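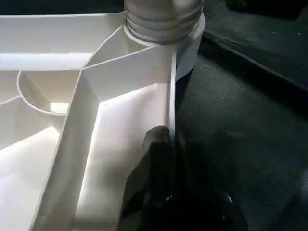
The Mernach serial is moving along faster than I dared to hope when I wrote to you in February, and I'm very happy to report that we now have a reading text for most of the first half. For anyone on the Wukent side who is new to the project: we are translating a long children's story that ran in the weekly magazine Trivier, 90 installments from start to finish, never collected as a book and never put into English. The story follows a miller's daughter who is sent to return a borrowed clock and keeps getting sent somewhere else instead. What I had not understood until we had long stretches of it side by side is how it is put together. I had pictured a row of equal boxes, one per week. It's much more like that white molded plastic, with thin walls running at angles and every compartment a different shape, so that a two-week episode leans against a five-week one and you can't take out either without the other going crooked. That has changed how we divide the work, and I'll come back to it below.

Finding the missing installments

At the time of the grant, 21 installments were missing from every run of Trivier we had been able to check. We now have 11 of them. Most came out of bound volumes that had been cataloged under the printer's name, so a search for the magazine never brought them up. One came from a scrapbook, pasted in upside down with the last column trimmed away. We have the story from that week but lost the tail end of it, and we'll print the gap as a gap.

The recovered chapters are wonderful. The ferry episode, which everyone on the project had assumed was a filler week, has the clock speaking for the first time. Later on the clock talks all the time and the children in the story are not a bit surprised, and we had spent a good deal of energy arguing over whether that was a slip by the author or a joke. It was neither one. The scene had simply been missing from our copy. I went back that evening and crossed out a page and a half of my own notes with real pleasure.

For those still missing, we are relying on the short "what happened last week" notes that Trivier printed at the head of each installment. They are often wrong (one of them gives the miller a son), but they do tell us who is where. We'll include them in smaller type and leave the mistakes in.

Translation

Installments one through 16 are finished, meaning drafted, read aloud, revised and read aloud again. The stretch after that is in first draft up to the market chapters. I had planned to share the work out by number, handing each translator a block of the same size, and that was a mistake. A block kept ending in the middle of an argument or a song, and two translators would come up with two different voices for the same goose. We now give out whole episodes, long or short, and the drafts are coming in much cleaner.

The verses are slower. There is a rhyme the girl uses to remember the way home, and it grows by a line each time she gets lost. By the end it's a very long rhyme. Every line has to fit with those already printed, so a word chosen carelessly in the second week can trap you for the rest of the book. We've set aside a working draft of the entire rhyme, including the lines we haven't reached yet, and nothing in it is final until all of it is.

Dialect is the other open question. The ferryman and the two aunts speak a country form of the language that readers of the time would have found funny and a little grand. I tried giving the aunts a rural American voice and it was awful. At present they speak plain English with odd word order, and the comedy comes through well enough when they're read out loud. I'd still like it to be funnier. 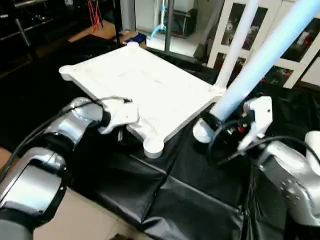
Stamatia Alexiou, after reading the first batch, wrote to me that the aunts should be left alone, that their word order already makes a reader slow down and hear two people talking over each other, and that what worried her far more was the narrator. In her view I had made him too kind. She pointed to the chapter where the girl loses her shoe, where the original narrator tells the child reader flatly that it was a stupid thing to do and that the reader would have done it too. I had softened "stupid" to "silly." She asked me to put it back, and to go through every other place where he scolds.

She's right, and I've done it. There were more of those places than I would like to admit to a funder! The narrator is bossy, he interrupts himself to complain about the cold in his room, and he now and then refuses to say what happened until everyone has sat up straight. Taking the edge off him had made the whole thing sound like a bedtime story told by somebody who wanted to get downstairs.

The author

We know little more than we did. The serial is signed only "Mernach," and we've always taken that for a pen name. There is a village called Mernach, and the mill, the ferry and the steep road in the story all match it closely, so someone who knew the place well wrote these pages. The local school registers were promising for a week or two and then led nowhere. I've decided to stop spending grant hours on this. The introduction will lay out what the text itself tells us — the writer knew mills, disliked geese and had evidently read a great many sermons — and leave the name open.

Readings

The trial readings with fourth and fifth graders have been the best part of the spring. We read one episode per visit and stop where Trivier stopped. The groans at the end of the clock-in-the-well chapter were all I could have asked for. A girl in the second group told me the miller was lying about who owned the clock. That comes out much later in the story, and I had to keep a very straight face.

The children have also been useful on vocabulary. They were fine with "sluice" and "tallow," which I had planned to explain in notes, and they were baffled by "errand," so I've worked the meaning into the opening lines.

Money and schedule

Spending is in line with the plan except in two places. Scanning cost less than budgeted, thanks to the library doing the bound volumes itself. Permissions for the original woodcuts will cost more, and I'd like to move the scanning balance over to cover that. The form is attached and needs a signature from your office.

Ajayi has confirmed that it still wants the book, in a single volume, with the woodcuts at the size they were first printed. They have asked to see the market chapters as soon as they're revised. The next stage for us is those chapters, then the long winter episode, and another visit to the archive to look through the uncataloged crates.

Drafts of any finished installment are available on request, and I would love for someone at Wukent to read the ferry episode.

Bello Nwosu
July 4, 2022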